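News > Local > Business

Home News Sports Events Contact

Mudley's night market says it will be bigger in September

8 April 2023

The Mudley night market will grow to 2000 square feet this September, says Bultex, the firm that runs it. It said much the same last year — and then opened with six stalls.
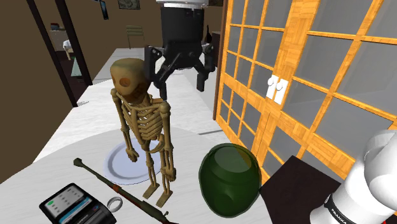

Bultex puts last season's visitors at 2461 but would not say how it got that number. Only four sellers have signed up so far. Boonyarit, the noodle stand, is still waiting to see the new rent.

Contact the newsroom | Copyright Mudley News | Back to top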